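线头通讯 5/9/25

剩线毯织到一半的人来汇报一下

上期我在结尾顺口提了一句想把家里的剩线织成一条毯子，结果收到好多回信，有问针号的，有问配色的，还有一位读者很直接，问我是不是又要开一个坑然后假装没这回事。嗯，这次没有假装！毯子现在大概到我膝盖那么长，盖一只猫绰绰有余，盖一个人还差得远。这期就专门聊它，别的栏目往后挪一挪，上次答应写的袜跟对比也挪，对不起。

先说线从哪儿来。织毛衣的人都懂，每件织完总会剩那么一团，扔了心疼，留着又不够织个什么。我这些年攒下来的，最老的一团是刚学会下针时买的腈纶，颜色是那种很凶的橘红，摸起来像洗碗布，最新的是七月那件开衫剩的燕麦色羊毛。翻出来摊在床上，一下午就没了，光顾着回忆哪团是哪件了。有一团墨绿我怎么都想不起来织过什么，问家里人，家里人说你给我织过一顶帽子啊，我说哦，那帽子呢，两个人都不说话了。

称重是我这次做得最对的一件事。以前我都是凭手感，觉得“这团应该够”，然后在离收针还有两行的地方断粮。厨房秤拿过来，一团一团过，贴张小纸条写上克数。粗的那一类加起来有230克，全是阿兰和厚羊毛，细的更多，零零碎碎的，我称到后面有点烦，八克以下的统统归到一起不单记了。（对，我知道有人连三克都要登记，我敬佩你们。）

接着是粗细不一的问题，这也是回信里问得最多的。我的办法特别土：粗线单股，中粗的配一股细的，细线两股或者三股并在一起，反正绕在针上看着差不多胖就行。要讲究的话可以量每英寸绕几圈，我前几团量了，后面全靠眼睛。织出来确实有几条略微鼓一点，横着看像梯田，我个人挺喜欢。如果你受不了这个，建议还是老老实实买同一款线，剩线毯这东西它就是要有点不齐的。

针我用的是8毫米的环针，Barkeck那副，连接线比较软，冬天也不会卷成弹簧。起了130针，全平针会卷边，所以两头各留了几针起伏针，中间也没做花样，就是来回上下针地走。有人可能觉得无聊，可是我要的就是无聊，看剧的时候手上有个不用动脑的东西，简直是享福。我试过边看悬疑片边织绞花，凶手没记住，绞花也扭反了一处，到现在那件背心的后腰上还有一根方向不对的麻花，穿的时候我就把外套放下来挡着。

配色嘛，我本来画了一张图，很认真，用彩铅涂了格子，深浅交替，暖色在中间冷色在两边。织了没多少行就发现完全没法照着来，剩线有多少是定死的，图上要六行驼色，手里的驼色只够四行半。后来换成抽签，把小团都塞进一个布袋子里，闭眼摸一个，摸到什么织什么，只有两条规矩：同一个颜色不能挨着，橘红色最多出现三次。第二条是我给自己留的后路，结果前面就连着摸出来两回，中间只隔一条灰的，手气真是绝了。不过织进去以后远看居然不错，灰的把它压住了，旁边的芥末黄也显得没那么脏。

换线的接头，我试了三种。羊毛跟羊毛就用湿搓，两头劈开，沾点水，在掌心里使劲搓到发热，接上以后几乎看不出来，而且不用藏线头，爱死了。带防缩处理的羊毛搓不住，腈纶更别想，这两样我用俄式接头，针一穿一拉，稍微厚一点。棉线最烦人，哪种都不服帖，我干脆留长尾巴，织的时候顺手把它包在后面带着走。千万千万不要想着“最后一起藏”，我上一条围巾就是这么想的，后来背面像长了胡子，在柜子里躺了很久才有勇气收拾。

说到买线，我知道做剩线毯的意义就是不买新线，可我还是破了戒。走到中段的时候发现浅色不够，整条有点闷，就去Truneo挑了一团米白，100克，心想拿来做隔断用，隔几条颜色走两行，整体能透口气。店里正好在清Donati的一批段染，我站在那儿拿起来放下，拿起来又放下，最后没买。（这句请大家夸我一下。）出门以后还回头看了一眼橱窗，那个蓝紫色过渡得真的很漂亮，如果下期我说我在织一件蓝紫色的东西，你们就当没看过这段。

洗的部分我要多说两句。剩线来路杂，有的洗过有的没洗过，放在一起下水最怕掉色。我先剪了几小截颜色深的，泡在白碗里，搁一晚上看水色。墨绿没事，酒红掉了一点点，藏蓝掉得很厉害，碗里像泡了钢笔水，所以藏蓝那团单独洗了两遍，水里加了Varnell的羊毛洗剂，之后再试就干净多了。这一步真的别省，我有个惨痛经历是条纹小披肩，粉和黑的，洗完变成灰粉和黑，送人都送不出去，现在垫在缝纫机底下。

定型我还没走到，先把计划写出来，有经验的请回信拍砖。我打算泡软以后用大毛巾卷着踩干，铺在拼接垫上，四条边用珠针固定，中间不拉，让那些梯田自己待着。织到现在的宽度大约一米多，拼接垫要借几块，我家的不够铺。踩毛巾的时候请脱袜子，这个也是经验，袜子湿了之后整个人的心情都会变差。

读者来信里还有两个问题一并回了。第一个问小孩用能不能混马海毛，我的答案是不要，掉毛，小朋友抓一把就往嘴里送。第二个问能不能改成钩的，当然可以！钩的更费线，同样的重量钩出来会小一圈，但是接色灵活，最后钩边也方便，手劲大的人我甚至更推荐钩。钩针的朋友如果有做好的，欢迎把你们的用线重量一起写给我，我很想知道到底差多少，凭感觉讲了这么久也有点心虚。

还有件小事，上期写的那个收针法有个地方我写反了，是先滑一针再织两针并一针，不是先并后滑，已经照着做的朋友如果边缘歪歪扭扭，怪我，拆掉最后一行重来就好。 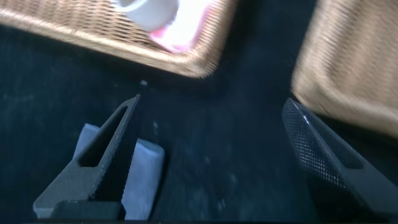 剩线怎么放，我到现在也没有完全满意的办法。塑料盒我用过两年，闷，一开盖一股羊毛味扑过来，后来改成布袋，布袋又看不见里面是什么，每次找个颜色都得倒一床。最近想换成篮子，就是两只藤编篮子并着用的那种，一只放还没动的整团，一只放已经拆散的小线团，伸手就能拿。唯一担心的是编织的毛刺会勾线，我的马海毛可经不起勾，所以里面得垫一层旧枕套，剪开缝个松紧口，洗起来也方便。深色的桌面也挺值得借鉴，浅色线头掉上去一眼就看到了，我家那张白桌子上永远有一撮找不着的米白，最后都是沾在我袖子上出的门。篮子的尺寸我还在犹豫，太深了底下那几团会被遗忘，太浅又装不下那团橘红，它真的很大，怎么织都织不完。用过篮子的朋友请告诉我勾不勾线，直接回复这封信就行。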